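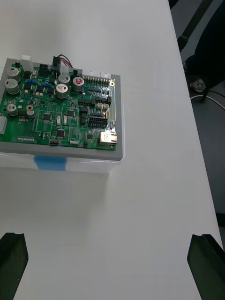 Reading time: 3 minutes

Section 3. Care and Seasonal Shutdown of the Cuesta 414 Ventilation Unit

This section is intended for the owner or building manager of a Cuesta 414 unit installed in a residence, classroom or small office. It covers filter changes, the drain, the seasonal shutdown and the control compartment. Ductwork and wall grilles are covered in Section 2.

3.1 Before You Begin

Read all cautions in this section before opening the cabinet. Keep the Skiltel service booklet at hand and enter each task in it on completion.

CAUTION: Switch off the unit at the wall isolator, not only at the room control. Wait until the fans have come to a complete stop before you open the front door.

CAUTION: Capacitors in the control compartment may remain charged after the power is off. Work inside that compartment is reserved for qualified electricians.

3.2 Changing the Filters

The unit holds two filters, one for supply air and one for extract air. Replace both at the same time.

1. Release the catches on either side of the front door and lift the door away.
2. Slide each filter straight out by its pull tab. Place used filters directly in a bag and close it.
3. Wipe the filter slots with a dry cloth. Do not use spray cleaners inside the cabinet.
4. Insert the new filters with the printed arrow pointing in the direction of airflow shown on the door label.
5. Refit the door and restore power.
6. Hold the filter key on the room control until the message 105 clears from the display.

Note: Message 105 is a reminder only. The unit continues to run while it is displayed. In homes near unpaved roads or active construction, the filters should be inspected every month during the summer.

3.3 Control Compartment

The control compartment is behind the inner panel, to the right of the heat exchanger. Owners do not need to open it for routine care. If a Skenach service agent has asked for the board to be removed, the electrician should prepare a clean, dry work surface beforehand and keep food, drinks and metal filings away from it.

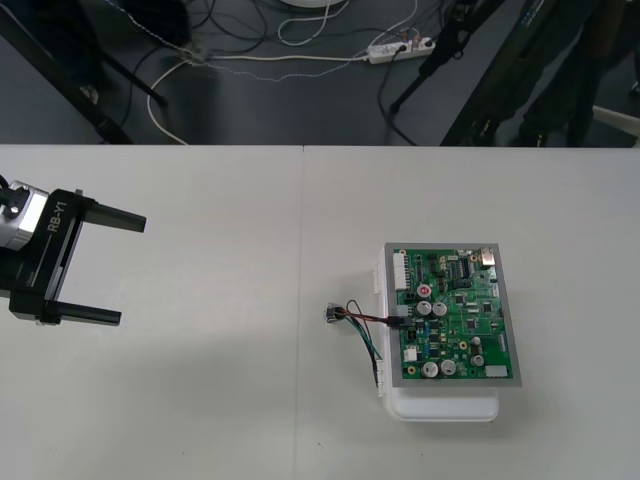

Circuit board supported on a case on a white tabletop.

The board must be handled by its edges and returned in the antistatic bag supplied with the replacement. Label every cable before it is disconnected — the connectors for the two fans are the same size and can be interchanged by mistake. Ground connections are to be refitted first and checked for tightness. 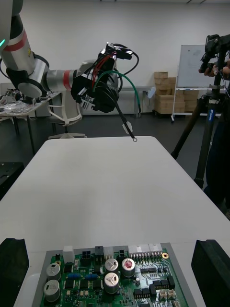 Black cable with a white tag and a metal ring terminal.

3.4 Cleaning the Condensate Drain

1. Place a shallow tray under the drain outlet.
2. Loosen the collar by hand and lower the trap.
3. Rinse the trap in warm water and remove any deposits with a soft bottle brush.
4. Refill the trap with clean water, raise it into position and tighten the collar by hand.
5. Pour a cup of water into the drain pan and confirm that it runs away freely.

If water remains in the pan, the unit may not be level. Refer to Section 2 for adjustment of the mounting feet.

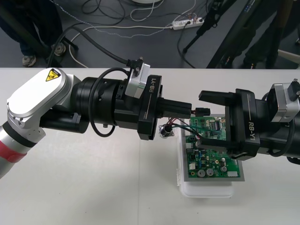 3.5 Seasonal Shutdown

A building that will be unoccupied through January should be left with the unit on its Low setting where possible. If the power must be disconnected, drain the trap, remove both filters and close the outdoor dampers. Leave the front door fitted.

On return, refill the trap, fit new filters and run the unit on High for three hours with interior doors open. The Inix room control will ask for the time of day when power is restored.

3.6 Service Records and Inquiries

Inquiries about this section may be addressed to Iker Sotomayor, Owner Documentation, Skenach. Please quote the serial number printed inside the front door.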